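The Good White Shirt

My mother's sister folded for forty years, and when she died the whole family discovered that none of us knew how.

I don't mean that our clothes lay about in heaps. We could all manage a tea towel. But she had folded shirts for Mollberg's, the laundry on the Grestwood road, from the age of sixteen until they sold the building, and a shirt that had been through her hands came out square and flat and slightly proud of itself, like a letter you'd be pleased to get. She did ours as well, every Christmas and every Easter, whether we wanted it or not. You'd leave your bag in the hall, go to say hello to the dog, and come back to find your entire holiday wardrobe stacked on the sideboard by colour.

So there I was in March, in her house at 121 Peltham Parade, with a basket of washing and a good white shirt, and the funeral the next morning at ten.

The shirt was my uncle's. He'd worn it to their wedding and to every serious occasion since, and it had been let out twice and had its collar turned once. He had asked me, very politely, whether I might see to it. He was sitting in the kitchen at the time with a cup of tea he hadn't touched, looking at the spot on the bench where she kept the radio, and I would have agreed to re-tile the roof.

I took it into the laundry. She'd had that room done up the year she retired, with the money from thirteen winning numbers spread over a great many years of the hospital raffle (she never won the car, but she won an awful lot of hams, and twice she won cash), and she had spent nearly all of it on a table. A proper wooden folding table, wide enough that you could lay a man's shirt out with the sleeves flung open and still have somewhere to put your elbow. She used to say that most people's trouble with laundry was that they tried to do it on a bed. A bed gives, she said. You can't get an honest crease out of something that gives.

I laid the shirt down and smoothed it with the flat of my hand the way she did, from the middle outwards, and it rumpled up behind me as fast as I could go. I tried from the outside in. I tried pulling on the shoulders. I'd washed it that morning and pegged it by the tails, as instructed by a note inside the cupboard door, and I could only think I'd missed some second note.

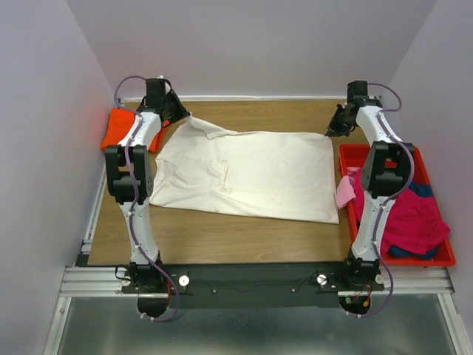 The coloured things I'd left for afterwards, because they were mostly the grandchildren's and the grandchildren didn't mind. They'd turned up the night before with everything they owned in one suitcase, and it had seemed a kindness to put it all through. Whites first, though. That was one of hers. Whites first, while your hands are clean and your temper's good, and then the colours, and the socks last of all, sitting down.

My temper was not good. I had a go at the left sleeve and folded it across, and it looked like a broken wing. I unfolded it. I had a go at the right. I folded the whole shirt in half lengthwise, remembered that this was exactly what she used to undo with a little click of the tongue, and undid it myself, and I'm not ashamed to say I clicked my tongue as well, and then had to stand for a minute looking hard at the wall.

It was my uncle who came in, eventually. He stood in the doorway in his slippers with his tea, which he'd carried in without spilling, and watched me for quite a long while.

"Buttons down," he said.

"Sorry?"

"She does them buttons down. Face on the table." He put the cup on the windowsill. "You've got him lying on his back."

I turned the shirt over. He came and stood opposite, and it struck me that he must have stood there thousands of times, because he fitted the place. He took one shoulder between finger and thumb and nodded at me to take the other, and we lifted the whole thing an inch off the wood and set it down again, and it lay flatter than it had all morning.

"She used to say it wants telling once," he said. "Not over and over."

He had never, so far as I knew, folded anything in his life. It was one of the family jokes. She wouldn't let him near the basket. But he brought the side in to the middle of the back, and doubled the sleeve down along itself, and waited for me to do mine, and when mine went crooked he reached across and nudged the cuff with one knuckle until it lay straight. Then up from the tails, a third and a third again. He turned it over, and there was the collar, looking up at us.

"I used to watch," he said. "Evenings. She'd have the wireless on and I'd bring my chair in from the kitchen. She did three thousand, one hundred and twenty-seven in one year, at Mollberg's. They gave her a clock."

I said I hadn't known about the clock.

"Oh, it never went," he said. "She kept the pegs in the box."

We did the colours after that, the two of us. It took a good hour, because he stopped over each small jumper and asked me which child it belonged to, and then told me something that child had said to her on the phone. We put the socks in a bowl and took them through to the lounge to do sitting down. Old Zaidi's bakery van came past at four, as it always did, and he got up and bought a loaf from the gate in his slippers, and came back and finished the pairs.

He drank the tea cold, in the end, and said it was quite all right.

In the morning he came down the hall with the shirt on. There was one crease straight down the back, where my side had met his and I'd been a little out. I offered to run the iron over it. He said no, he thought he'd leave that in.

Peltham Short Story Pages | Contact the editors | © All stories remain the property of their authors | Back to top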